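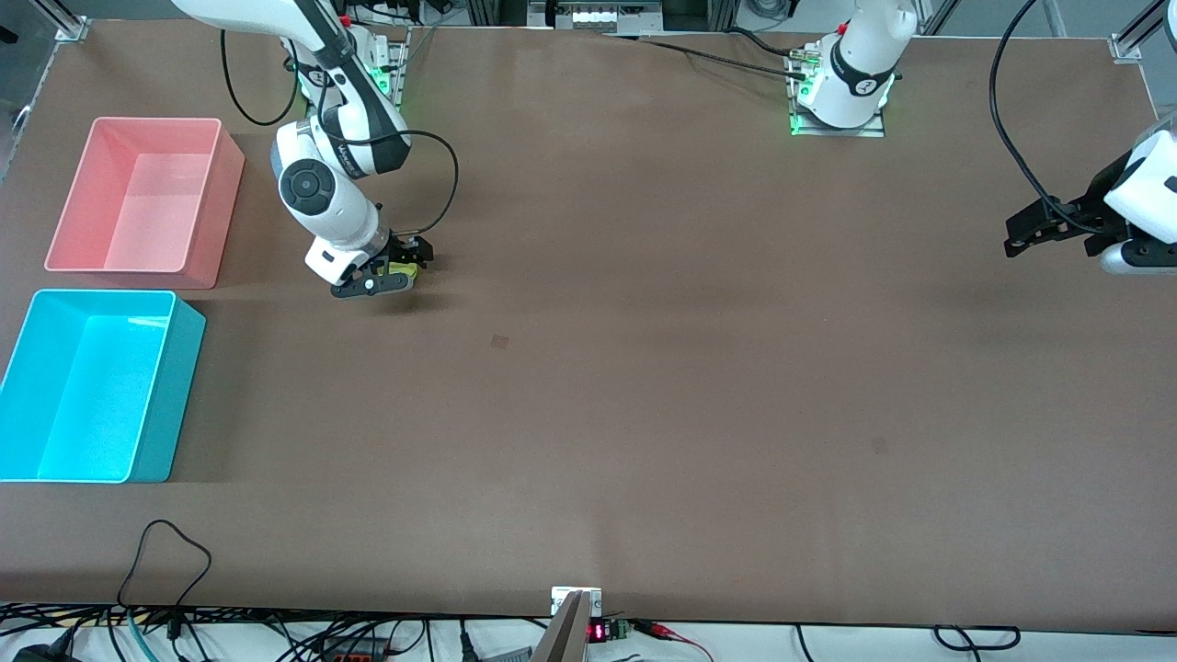

Home | Units | Timetable | Library | Contact

Unit 11: Storage and Labelling in Small Archives
Unit coordinator: Éabha Dunne

Students should read this handout before the practical session in March. It covers the accessioning of mixed paper collections and assumes familiarity with the principle of provenance, introduced in Unit 3.

1. Original order
Records received from a single creator are to be kept in the sequence in which the creator used them. Where that sequence has been lost, the archivist may impose an arrangement, but must record the decision in the finding aid. The Mac Giolla papers were received as 116 folders with two competing numbering schemes. Both were retained in the catalogue — the earlier as a former reference.

2. Enclosures
Acid-free folders should hold no more than 70 leaves. Metal fasteners are removed at this stage unless they carry evidence of how the document was used. Colour-coded labels are discouraged, as dyes fade and may transfer to adjoining sheets. Write references in 2B pencil on the upper right corner of the folder, never on the document.

3. Estimating work
A collection of 2,000 items will seldom justify item-level description. Series-level description is the default in this unit; students who propose a finer level for the Stukamberg case study must set out the staff hours required.

Reading
Course reader, chapters 4 and 5. The Ekov catalogue is held at the reserve desk and may be borrowed for three hours.

Assessment
A draft finding aid is to be lodged with the faculty office by 4 pm on the day of the practical. Late work is subject to the penalties set out in the unit outline.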